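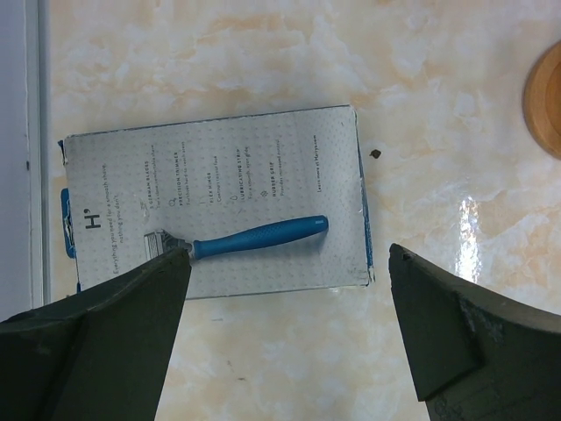
Razor with blue handle on its box. The list of features is on the printed side.

Beria washing packs — progress report for February
To: Aravind Thevar, Wimia
From: Hema Rai, Comden office

Dear Aravind,

Please find the report for the second period of the grant. I follow the same headings as last time, but the part on shaving items is longer, as you asked in your letter.

1. Packs given out

In this period we have given out 1415 packs. The plan was 1498, so we are a little under it. The difference comes mostly from the first two weeks of the month, when the delivery of towels did not arrive and we decided to wait with the packs and not give them out incomplete. The Assunção house took 647 packs, and the others went to the smaller houses in Comden. All houses have signed the delivery sheets and I keep the originals in the office.

2. Shaving items

Until now we bought the cheapest disposable razors, ten in a bag. Many residents told us that they use one of them only once or twice and then ask for another. From this period we also accept donated razors of better quality, with a proper handle and a cartridge. They come from private people and from two shops, and so they are of different brands and in different packaging.

For each razor we write down the brand, whether the head has its cover and whether there is a box. We do not accept a razor that was used before. If there is any doubt, it goes to the waste container for blades.

A question came up about the boxes. My first idea was to throw them away, because they make the pack thicker and it does not close well. The staff in Assunção asked me to keep them. Residents like to read what they receive, and some of them have sensitive skin and want to know if there is a lubricating strip. So we now press the box flat and put it in the pack behind the towel.
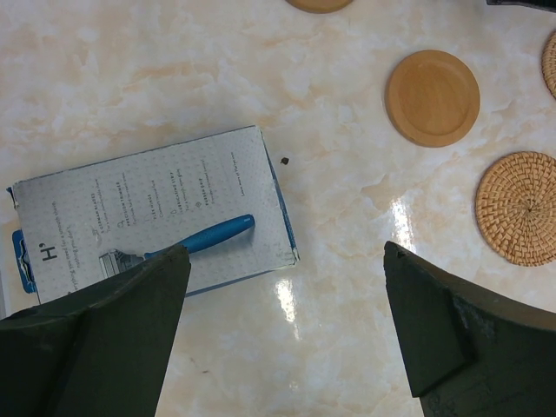

Printed side of the box, with headings for the trimmer, hinge, strip and grip. The blue border shows wear.

A box with worn corners or edges is accepted if the text can be read. A dirty box is not. I have put this rule on the wall over the packing table, and it is also in the instructions for new helpers.

The small text stays a difficulty. The headings are easy to read, but the lines under them are tiny, and not all residents read English. I would like to prepare a simple card in four languages, with drawings, on how to change the cartridge and where to put the old one. The cost of printing is inside the present budget — I do not ask for more money.

3. Other contents

Soap, toothpaste and combs are sufficient until the end of the next period. Shampoo is low. The new towels are thinner than the ones before, and I have written to the supplier about it but have no answer yet.

4. What I need from you

Please confirm that the card can be charged to the line "printing", and that the missing packs may be moved to the next period. The delivery sheets can be sent as copies if you need them.

With kind regards,
Hema Rai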